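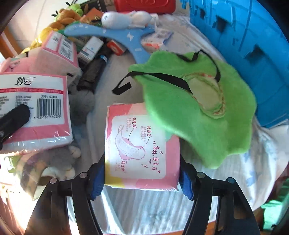 Paquete rosa con el dibujo de una compresa con alas. La higiene también cuenta en la cesta.

Cómo calcular la inflación de su propia casa

12 ene 2022

El índice de precios que se publica cada mes es una media. Recoge el gasto de hogares con coche y sin coche, con alquiler y con la vivienda pagada, con hijos pequeños y sin ellos. Es normal que la cifra oficial no coincida con lo que usted nota al pagar en caja. Para saber cuánto se ha encarecido su compra hacen falta tiques, una hoja de cálculo y una tarde.

Qué necesita

Los tiques de un mes completo de compras, en papel o descargados de la aplicación del supermercado. Los precios de esos mismos productos en una fecha anterior. Una hoja de cálculo, o un cuaderno y una calculadora.

Si no guarda tiques antiguos, revise el correo: las tiendas en línea suelen conservar el historial de pedidos. Si tampoco tiene eso, empiece ahora y repita el cálculo dentro de unos meses.

Paso 1. Elija los productos

Apunte lo que compra siempre: aceite, leche, pan, huevos, arroz, fruta, detergente, papel higiénico, compresas, pasta de dientes, comida del gato si lo tiene. Deje fuera lo ocasional, como una sartén o un regalo. Mucha gente anota solo los alimentos y se olvida de la limpieza y la higiene, que se compran todos los meses y también suben.

No cambie la lista a mitad del ejercicio. Si añade productos en la segunda medición, la comparación deja de valer.

Paso 2. Anote cantidad y precio por unidad

Abra una fila por producto y use estas columnas: nombre, marca, tamaño del envase, unidades al mes, precio anterior y precio actual. Después añada dos más con el precio por kilo, por litro o por pieza en cada fecha.

El tamaño es importante. Un paquete de galletas Vivetti de 300 gramos puede costar lo mismo que hace unos meses y traer ahora menos producto. Si compara solo el precio del envase, la subida no aparece. Con las compresas y los pañales ocurre igual, así que divida siempre entre el número de piezas.

Paso 3. Use la misma tienda

Compare Ronside con Ronside y Amissah con Amissah. Si en septiembre compraba en una cadena y ahora compra en otra, parte de la diferencia se debe al cambio de establecimiento. Lo mismo vale para las marcas: si ha pasado de una marca conocida a la blanca, busque el precio actual de la que compraba antes y ponga ese.

Con las ofertas hay dos opciones. Puede anotar el precio sin descuento en las dos fechas, o el precio realmente pagado en las dos. La primera mide mejor los precios; la segunda, su bolsillo. Lo que no debe hacer es mezclarlas.

Paso 4. Haga la cuenta

Multiplique las unidades mensuales por el precio de cada fecha y sume las dos columnas. Si el tamaño de algún envase ha cambiado, ajuste las unidades para que la cantidad total sea la misma.

Supongamos que la cesta costaba 239 euros en septiembre y que hoy cuesta 267. La diferencia es de 28 euros. Divida 28 entre 239 y multiplique por 100: la cesta ha subido un 11,7 %.

Ese porcentaje corresponde al periodo entre las dos fechas. No lo compare con la tasa interanual oficial si entre una medición y otra no ha pasado un año.

Paso 5. Mida el efecto en el presupuesto

Una subida fuerte en la compra no implica la misma subida en todos los gastos. Si el hogar del ejemplo gastaba 1.441 euros al mes en total, los 28 euros de más equivalen a un 1,9 % de su presupuesto, suponiendo que lo demás no se haya movido. Para completar la cuenta, haga una tabla parecida con el alquiler, la luz, el gas y el transporte. En los recibos de energía anote el consumo además del importe – en invierno se gasta más y eso no es inflación.

Errores frecuentes

Comparar fruta de temporada con fruta fuera de temporada. Las fresas de enero y las de primavera no sirven para medir nada; es preferible tomar plátanos o manzanas, o esperar un año entero.

Sacar la media de los porcentajes de cada producto. La sal puede haber subido mucho y apenas influir en la cuenta. Hay que sumar los importes y calcular el porcentaje al final.

Sustituir sin anotarlo. Si un producto desaparece de la tienda, busque el más parecido y escriba en una columna de notas qué ha cambiado y desde cuándo.

Si prefiere no montar la tabla desde cero, la plantilla de Drultance trae las columnas y las fórmulas de los pasos 2 y 4. Hay que añadir a mano la columna de notas.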